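Orchestra Players Board > Strings > Viola

Topic: Section bowings arriving too late

skirby_viola
Posted Friday, 7:12 pm

I sit fourth stand in the Fedasstead Symphony, which is a per-service regional group. We get our folders 30 days out. The principal's bowings show up much later, usually the night before the first rehearsal, as a PDF scan of her part. By then I have my own fingerings worked out around the bowings that were printed, and half of them no longer make sense. Is this normal where you play? I don't want to be the one who complains, but we only get 4 rehearsals per set and the first one is mostly erasing.

lowCstring
Posted Friday, 7:40 pm

Normal. Concertmaster bows first, then seconds, then us, then cellos. If the concertmaster is late then everyone down the line is late. Your principal probably gets the violin part two days before you do.

tenorclef_tom
Posted Friday, 8:03 pm

It's common, but I wouldn't call it normal. In the Stundgate Chamber Orchestra the librarian won't send out folders until all the string masters are in. It's in the agreement. Sometimes that means we get music later than 30 days, but what we get is final.

lowCstring
Posted Friday, 8:15 pm

Final until the conductor changes it in the first ten minutes.

tenorclef_tom
Posted Friday, 8:19 pm

Sure. But that's a few measures, and you hear it in the room along with everybody else. A whole part rewritten overnight is different.

skirby_viola
Posted Friday, 8:31 pm

Our agreement says parts have to be "available" 30 days ahead. It doesn't mention bowings. I read it again this afternoon to check.

backdesk52
Posted Friday, 9:26 pm

I'm going to disagree with most of this. I've been a section player for a long time and I learn the notes with more than one bowing. If a passage only works for me starting down bow, I don't know it well enough yet. Use a soft pencil, put in your fingerings lightly, and leave the bowings alone until the master comes. The principal has her own practicing to do and she isn't paid enough for that job as it is.

skirby_viola
Posted Friday, 9:44 pm

I can do that for the Camenzind overture. I can't do it for the fast movement of the symphony, where the string crossings decide the fingering. Changing which note gets the up bow there changes what position I'm in for the next 2 lines.

backdesk52
Posted Friday, 9:58 pm

Then learn it both ways. It's two lines.

lowCstring
Posted Friday, 10:02 pm

It's never only two lines.

pencil_and_mute
Posted Saturday, 8:20 am

Librarian here, different orchestra. A couple of things from my side.

A late PDF is almost always a scanning problem. The principal has the bowings done but has no good way to get them to the office. Ask your librarian if a phone photo of each page would be accepted. We started taking those last April and the viola master now comes in a week earlier than it used to.

Also, please don't write your own bowings into a rental part in anything dark. I spend more time erasing than I do copying.

As for the wording, "available" is weak. Ours reads "available, with bowings, no later than the second Friday before the first service." It took two rounds of talks to get that in. I went through our old agreements at the dining table at home when I was putting the language together, and most of them didn't mention bowings at all.

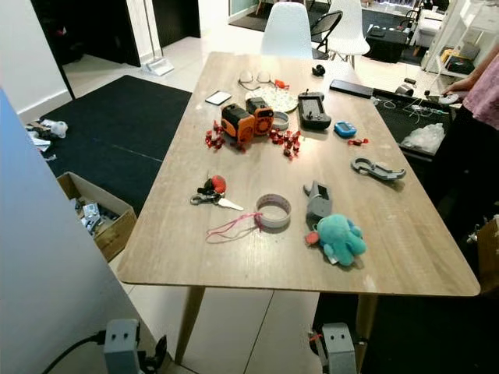 The part that finally got it passed was letting the principals off the hook for late program changes. If the conductor swaps a piece, the deadline for that piece moves with it. Without that, none of our principals would agree to a date, and I don't blame them.

tenorclef_tom
Posted Saturday, 9:05 am

Ours has the same exception. It gets used maybe once a season.

backdesk52
Posted Saturday, 9:31 am

I still think a deadline like that gets you bowings done in a hurry, and then they're changed at rehearsal anyway. I'd take a good set late over a bad set early.

pencil_and_mute
Posted Saturday, 9:50 am

We had that in the first season. Less of it now. The concertmaster moved her own date up once she saw the others were waiting on her.

skirby_viola
Posted Saturday, 11:17 am

Thanks, all. I'll ask our librarian about phone photos first and see if that helps before I bring up the agreement. Could you post the full paragraph about program changes? Our players' meeting is coming up and I'd like to have real wording in hand.

pencil_and_mute
Posted Saturday, 11:34 am

I'll check that I'm allowed to share it and send you a message.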